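Home Reports Grants Contact
Search this site... Go

Stivau Community Kitchen: second update on the Fosby grant

Hi Nobuhle,

Me again with the promised update, and it's mostly good news! The bread classes are running at last (you'll remember the oven drama in August) and 57 people have come through so far, a lot of them folks from the Redonau side of town who had never set foot in our building before.

Spending first, I know you need it. The new oven came in under the quote from Petkov, so we have 188 dollars left on that line. I'd love to move it over to flour and yeast if that's okay with you. Just email me a yes or no.

What's going slower is the recipe booklet. We wanted it printed by now and we have maybe half the pages typed up. The rye loaf keeps getting rewritten (everybody's grandma did it differently, and they all have opinions!) and our translator moved away, so I'm looking for a new one.

The evening class is full with a waiting list, while the morning one has 3 empty spots. I'm going to try a later start and see if parents can make it after school drop-off.

Next report should have the booklet costs in it. I also still owe you 2 receipts from the hardware store, and they're coming as soon as I find the envelope. Mixing and serving bowls are on the equipment line, same as last time.

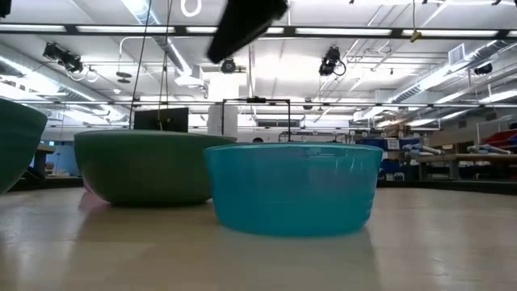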